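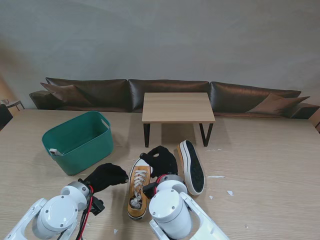 Two arms, one pair of sneakers, one basket. Small pale scraps and marks are scattered on the tabletop around the task items.

How to Budget for a Two-Arm Tabletop Station
By Yaa Mahama. Updated April 5, 2026

These steps cover the purchase plan for a bench station with two arms and fingered hands, used for household pick-and-place work such as shoes, bins and small furniture. They assume the arms have already been chosen. Most overruns we see at Wisach come from the items bought after the arms.

What you need before you start
- A written list of the objects to be handled
- Floor plan of the room, with outlets marked
- Current quotes for arms, hands and mounts, all in the same currency

Step 1. Size the table from the objects
Lay out the largest set of objects you expect to use at one time. A pair of adult shoes and an open basket take up more surface than most buyers allow for, and both hands need room to approach from the side. Measure that area, add clearance on every edge, and only then price a table. Do not size it from the reach figure on the arm data sheet.

Step 2. Price the hands as a separate line
Fingered hands wear faster than arms. List them on their own line, with coverings and cables below them. If a hand covering is sold only as part of a service kit, enter the kit price.

Our last order from Skov had a hand and cable line of $3,353. The first draft of that budget had left it out.

Step 3. Plan cable runs
Wrist devices add cables that must bend with the joint. Buy spares in the longest length you use. Allow slack at the wrist and fix the run lower down the arm. Iresha Ekanayake, who keeps our parts list, stocks 3 spares per wrist.

Step 4. Buy the props
Props are cheap but they still need a budget code. Include:
- Lace-up shoes, in pairs
- A plastic basket with handle openings
- A small table or stand
- Replacements for anything that will be dropped often

Choose shoes with a sole that differs clearly in color from the upper. It makes a shoe lying on its side easier to tell from an upright one when you review a run.

Step 5. Check lead times
Ask each supplier for a ship date in writing. Sunosier quoted us 80 days for mounts and delivered in 93. Order mounts first - an arm without a mount stays in its crate. For a June start, our orders have to be placed by the end of winter.

Step 6. Set the reserve
Hold back nearly a tenth of the total until the first month of use is over. Spend it on cables and hand parts before anything else. Changes to the reserve at our Trandotthorpe site go through Kerstin Hollmann.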